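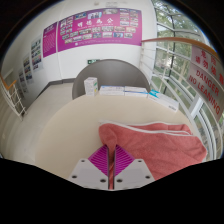

Item 3: Kombo hand-held gripper, trial kit from Gosine

The Daltwood group reported on towel folding at the round table on the landing. The magenta ribbed pads were judged good on terry, and good for morale.

Quote received: 300 per kit, or 229 each if we take 20. It was noted that we need 2.

Bindari's rival offer was considered briefly – it has no price on it, which was felt to be a price in itself.

Agreed: keep the Kombo kit until the end of May, then ask Gosine for the lower figure anyway.

Item 4: Storage

Deferred again. The cupboard remains full of the previous trial.

Meeting closed 4.20 pm.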